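Papers > Planning and Procurement > Section 4

4. What we bought, and in what order

I'll be plain about the money first. The lab had one equipment line for the year, and when Nataša Mujić and I sat down with it in November we both wanted to spend the lot on a second arm. Vangelis Tsolakis, who signs the orders, asked us which tasks the second arm would do that the first one couldn't. We had a long list of tasks and no good way to sort it! So we spent the winter in simulation, running every kitchen task we cared about on a rendered copy of the room we were hoping to build at Grirstead, and we let those runs set the shopping list.

The sorting rule was simple enough. If a task failed in simulation for a reason we could fix in software, it cost us nothing and went to the bottom. If it failed for want of reach, or grip, or a fixture we didn't own, it got a price next to it. Door tasks ate up most of our attention (I'd guessed it would be drawers, and I was wrong). Figure 3 is from the microwave set. 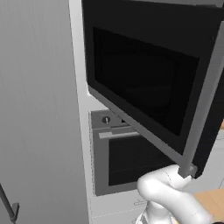
Figure 3. Simulated door task, gripper on the handle block.

Appliances were the part of the budget we'd thought least about. We had pencilled in one freestanding microwave on a bench and called it done. But the simulated kitchen has its microwave built in above a wall oven, and the arm has to come up from below to hold the door at its bottom corner, with the oven's bar handle sitting right behind where the door swings. A bench microwave wouldn't have given us any of that. So the tall cabinet column went on the list, oven included, at 2000 dollars fitted. Marent quoted 713 for the mounting plate and its hardware, and we took it.

That left the arm question. We priced the second arm properly, with the controller, the service plan and the 3000 dollars of floor work it would need, and set it against the door tasks. Only 5 tasks on our list really wanted two arms, and we could put all of them off a year without hurting the study. Nataša still thinks we should have bought it. I go back and forth, to be fair, but I'd rather have a room the first arm can practice in than two arms and a bench.

We do not claim the order would suit another lab. Ours had a floor plan already, and that changes a lot.

Related items
Section 3: Building the task list
Section 5: Delivery and setup at Grirstead
Makris: notes on costing service plans
Illinside shared kitchen layouts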